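The Great Screwdriver Reckoning

Posted 6 July 2022

I own too many screwdrivers. I have known this since May, when I went looking for one to tighten a cabinet hinge and came back with a fistful, none of which fit. So this week I gave in and made sorting them out an official project, with a yellow tray, the old black toolbox and a stretch of red marble to work on – a surface far too grand for the job.
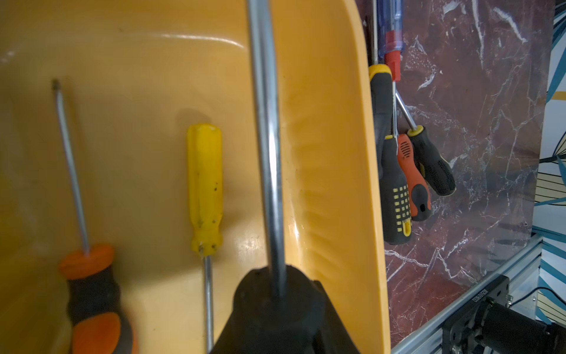
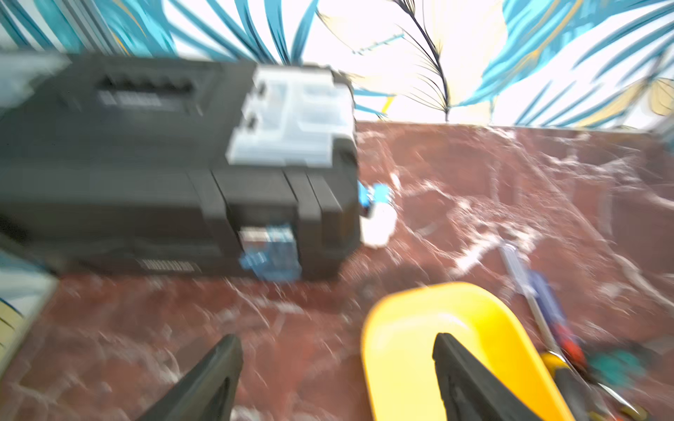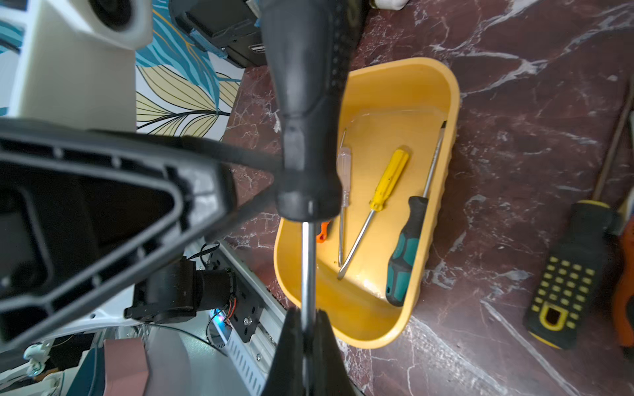
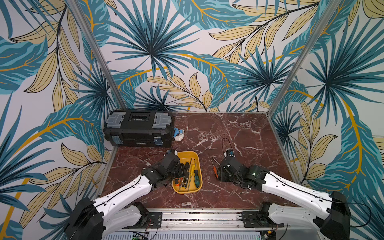 Where they all come from

I don't remember buying most of them. The yellow-handled one has been with me through 14 years and several bad decisions, and the specks on its handle are mostly paint from a bathroom I no longer own. A few came home from the Saturday market in Tundetby, where a man will sell you three for less than the price of one and you feel clever all the way to the car. At least one belongs to a neighbor. I'm not going to say which, in case the neighbor reads this.

The skinny one with the clear handle is for tiny screws, the kind on glasses and battery covers. I use it twice a year and spend an hour looking for it both times. It also opens paint cans badly, and I know this from experience.

Rules of the tray

The plan was simple. Everything goes in the tray, and then each one has to argue for its life. Flat blades that are still flat can stay. Anything I've used as a chisel goes in the other pile. Anything I've used as a chisel and would use as a chisel again also stays, which I admit is a loophole.

The first tray session went fine until I started trying them out on a jar of loose screws from the old house in Markden. That ate most of an evening. I now know which tips fit which screws and I have already forgotten it.

What went back in the box

Small bits go in the little compartments on the lid of the toolbox. In theory, anyway. I have set up those compartments at least four times, and each time they fill up with picture hooks, one Allen key and a washer I'm afraid to throw out.

The big black-handled screwdriver gets the best spot, since it's the one I reach for no matter what the screw looks like. Orange and black ones next to it. The black and yellow one with all the little squares on the handle goes wherever there's room, because it never seems to stay where I put it.

Final result: 18 screwdrivers kept, two given away, and the hinge is still loose. I'm driving over to Zisville on the weekend to get the right bit for it.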